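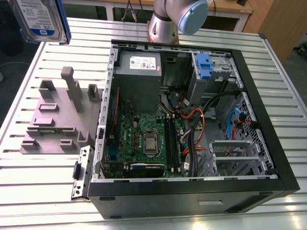

图1 硬盘装入任务的工位:夹爪提着3.5英寸硬盘,左侧为零件治具板,机箱侧放,主板朝上

台式机硬盘装入任务中的夹爪与相机比较
课程项目报告
提交日期:2020年6月5日
作者:Leonie Böttcher
指导:Ingeborg Meinecke

一、起因

这个题目原来的标题要响亮得多,叫“自适应夹爪在电子产品拆装中的优势”。开题时我把“优势”两个字划掉了,Meinecke老师没有反对。理由很简单:当时手上没有任何数据能说明有优势,只有Zistov的产品手册和上一届同学留下的一段演示视频。视频里硬盘一次就进了托架,剪得很干净,之前试了几次看不出来。

所以本报告只回答两个小问题。第一,在把硬盘从治具上取走、送进机箱下部硬盘托架这件事上,Zistov自适应夹爪比实验室原有的Lau平行夹爪好在哪里,有没有好到值得换。第二,手腕相机相对于固定相机,到底帮了多大忙。机械臂本身和控制器不在比较范围内,两种夹爪用的是同一条臂、同一套控制程序。

需要先说明的是,我对“自适应”这个词一直有保留。手指连杆能顺着物体外形贴合,这一点对圆的、软的、形状不规则的东西也许有用。硬盘是一个规规矩矩的长方块,装进塑料托架以后两侧更平。它需要夹爪适应什么,手册里没有写。

二、任务与工位

机箱侧放在开槽铝台面上,侧板拆掉。要装的硬盘先竖着插在治具板的槽里,外面套着蓝色塑料托架。治具板是打印件,上面的凸块和槽给不同零件定位,本项目只用到硬盘那一个槽。

动作分成四段:靠近并夹住、竖直提起、移到机箱上方并转到插入姿态、下放并推到底。前三段的轨迹事先示教好,只有最后一段允许根据相机给出的偏差做修正。这样安排是为了让比较公平一些,代价是前三段几乎不出错,大部分差别都挤在最后几厘米里。

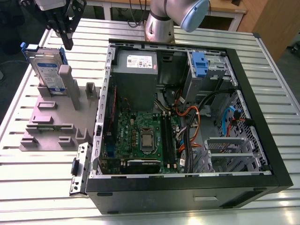 Mernport应用技术学院 自动化系 机器人装配课程小组

夹取这一步比预想的麻烦。硬盘竖着插在槽里,离旁边的高立柱很近,夹爪张得太开,指背会先碰到立柱。Lau夹爪的手指是平行移动的,张开多少就占多宽,好算。Zistov夹爪的连杆在张开时会向外拱,占的空间比指尖间距大,而这个量在不同高度上又不一样。最后只好把预张开的宽度一点点往回收,收到刚好能套住托架为止。手册里那张“最大开口”的表在这里完全用不上,因为根本没有地方让它开到最大。

三、试验安排

两种夹爪、两种相机,一共四种组合。相机方面,固定相机架在工位旁边,手腕相机是Valcombe的小型型号,装在夹爪后方。四种组合加起来共做了69次有效试验。所谓有效,是指没有因为急停、断网或者程序版本弄错而作废。作废的试验另外记在附录里,没有删,但也没有算进来。

每次试验记录四项内容:
- 夹取后硬盘相对指尖有没有滑动
- 下放过程中是否碰到托架以外的东西
- 是否推到底
- 是否需要人伸手处理

“推到底”的判断由人来做,用手轻轻往外拉,拉不动才算。这个标准有主观成分,我承认。原先打算用夹爪的力读数来判断,试了两天放弃了:硬盘卡歪时的读数和正常到位时的读数混在一起,分不开。

控制程序的日志一共有1,465条记录,大部分是无意义的状态刷新。对分析有用的只是插入阶段的那些,筛选脚本随报告一起提交。

四、线缆问题

开题时没有把线缆列为因素,这是设计上的疏漏。机箱里电源引出的那一束黑、橙、黄线会绕到硬盘托架附近,右侧还有一根蓝色的SATA线贴着机箱内壁弯过去。线是软的,碰一下就换个位置,下一次试验面对的就是另一个机箱了。

前期的试验没有在每次开始前整理线缆,后期整理了。两段数据因此不能直接放在一起看。我试着只看后期的部分,夹爪之间的差别明显变小,小到我不敢据此下结论。换句话说,早期看上去属于夹爪的差别,有相当一部分可能属于线缆,或者属于操作的人当天有没有耐心。
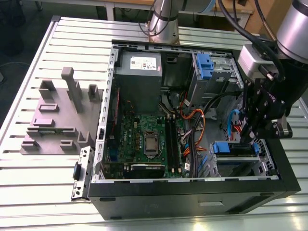 五、夹爪比较

先说夹取。两种夹爪都能稳稳夹住托架,滑动都很少。Zistov夹爪在提起的瞬间偶尔会让硬盘轻微转一个角度,肉眼能看出来。这和手册的说法对不上,手册称连杆会“自动找正”。我的猜测是托架两侧受力点高低不一,一侧连杆先贴上,另一侧再跟上,物体就被带歪了。这只是猜测,没有力传感器装在指尖上,没法证实。

再说下放。在这一段Zistov夹爪确实有一点好处:硬盘边缘碰到托架口时,手指会让一让,有时候就顺着滑进去了。Lau夹爪不会让,碰到就顶住,控制程序随即报停。单看成功与否,Zistov占优。可是把“让一让”的情况逐个回看,会发现同样的让步也会让硬盘斜着进去,推到一半卡死,要人来拿出来。一个报停的失败处理起来很快,一个卡死的失败要麻烦得多。上一届的报告只统计成功次数,这种区别就看不见了。

然后是体积。Zistov夹爪本体宽,进到机箱上方以后离光驱架那一侧很近。Lau夹爪窄,换个姿态就能避开。对于侧板敞开、部件高低不一的机箱来说,我认为窄比软更重要。指导老师不完全同意,她的意见是姿态规划可以解决一部分体积问题,而刚性手指的问题规划解决不了。两种看法我都写在这里,现有数据支持不了其中任何一种。

最后是价格。这次没有拿到Zistov的正式报价,所以不做性价比的计算。网上流传的数字来源不明,不引用。

六、相机比较

手腕相机是整个项目里我原本期待最高的部分,也是最失望的部分。道理上讲,相机跟着夹爪走,离目标越近看得越清楚。实际使用中,离目标越近,画面里夹爪自己占得越多。换上Zistov夹爪之后更明显,连杆和外壳能把下半个画面挡住,而插入阶段最想看的恰恰是指尖和托架口之间的那一小块。

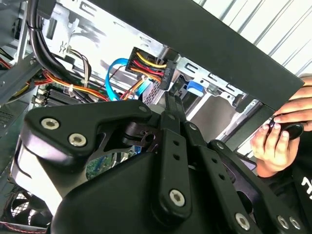 挡住之后,检测程序并不会报告“看不见”,它会继续给出一个偏差值,而且置信度不低。有几次它把硬盘架上的蓝色塑料卡扣当成了硬盘托架的边,修正量因此偏到了错误的一侧。颜色阈值是我自己设的,责任在我,但这也说明示例程序里那套默认参数放到一个有好几处蓝色零件的机箱里并不可靠。

固定相机的分辨率低,离得远,按理说不该有竞争力。可它的位置不变,遮挡的情况每次都差不多,哪些时候可信、哪些时候不可信,做过一些试验以后心里就有数。在Lau夹爪加固定相机的组合里,我们基本上只在下放前修正一次,之后盲推,效果并不比全程用手腕相机修正差。

有一点要替手腕相机说句公道话:它的安装角度只试过两种,支架是自己打印的,换角度要重新标定,时间不够。如果把相机移到侧面,避开连杆,结果可能会不同。Valcombe的支架图纸里有侧装的方案,本学期没有做。

七、可信程度

读这份报告的人应当知道以下几件事。四种组合的试验次数不相等,Zistov夹爪加手腕相机做得最多,因为它最常出问题,出了问题就想再试。试验顺序没有随机化,换夹爪要拆法兰,谁也不愿意来回换,于是同一种组合是连着做完的。机箱只用了一台,硬盘只用了一块。所有“推到底”的判断都是我一个人做的,没有第二个人复核。

因为这些原因,我没有给出成功率的百分比表。初稿里有过一张,柱状图也画好了,看上去很有说服力,和数据的质量不相称,所以拿掉了。原始记录在附录里,愿意自己算的人可以算。

八、给下一组的建议

1. 每次试验前把线缆归位,用扎带固定那束电源线,并拍一张照片存档。
2. 先决定失败怎么分类,再开始做试验。报停和卡死要分开记。
3. 夹爪的外廓要实测,包括张开过程中连杆拱出的部分,不要照抄手册的开口尺寸。
4. 手腕相机在装上之前,先把夹爪放到插入姿态看一眼还剩多少可用画面。剩得太少就换位置。
5. 检测程序要能输出“不知道”。现在的版本不会。
6. 顺序随机化很烦,仍然应该做。

至于要不要把Lau夹爪换掉,就硬盘装入这一项任务而言,我目前的回答是不换。内存条和主板上的其他零件没有试过,那边的情况可能完全不一样,请不要拿这份报告去推断。

附录A 有效试验原始记录
附录B 作废试验及作废原因
附录C 日志筛选脚本说明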